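Zadon Shared Workshop
Progress report to the Wiklow small grants desk, second installment
Project: bathroom cleaning arm, home build
Prepared by Rokeya Kanagaratnam

Where we are

The short version is that we have a working pair of hand grippers, a practice bathroom, and our first batch of usable recordings! When I wrote the last report we had a box of printed fingers that cracked if you squeezed them hard, so this feels like a big jump.

The goal hasn't changed. We want a low-cost arm that can do the toilet brushing for people who find it hard to bend down, built from parts another home builder could print or order. We teach it by doing the job ourselves with hand-held grippers and recording the motion, and the arm will learn from those recordings later.

Grippers

Jolien Van Acker redrew the fingers as a curved loop, and they are so much better. The old straight ones let a brush handle twist the moment you pushed on it. The new ones give a little and then hold. She also moved the marker cube up off the wrist, and tracking dropouts went way down (we used to lose the left hand every time it crossed in front of the right).

We broke 2 sets of fingers getting there. The final print files are in the shared folder, with Jolien's notes on wall thickness.

Recordings

We have 118 takes so far and are keeping 31 of them. I know that ratio looks rough! Most of the rejects come from the first two weeks, when the clocks on the two grippers drifted apart and we didn't catch it until we played everything back together. Mthembu, the sync script we wrote to fix this, now checks the clocks before every take, and nearly everything since then has been good.

The practice bathroom lives at the back of the workshop and has more than one toilet, so we can work on different bowl shapes. Reaching under the rim is still the hardest part. You have to tip your wrist a lot further than you'd think, and it's hard to keep the marker cube in view while you do it. 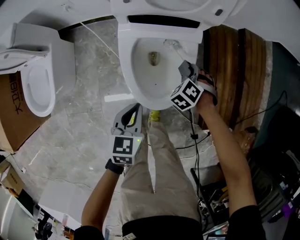

Right-hand gripper at the bowl, with a marker cube on each gripper.

Money

We have spent over 2000 dollars of the award, mostly on motors for the arm and the tracking parts. The Iturier gearbox for the shoulder joint cost more than we planned, so we dropped the second battery for now. No change to the total is requested.

Next

Mount the loop fingers on the arm itself and see if it can hold a brush through a full pass around the bowl. Jolien wants to try a softer grip pad first, and I'd like more recordings under the rim before we start training. We should have video of the arm moving on its own for you in December, and I can't wait to send it.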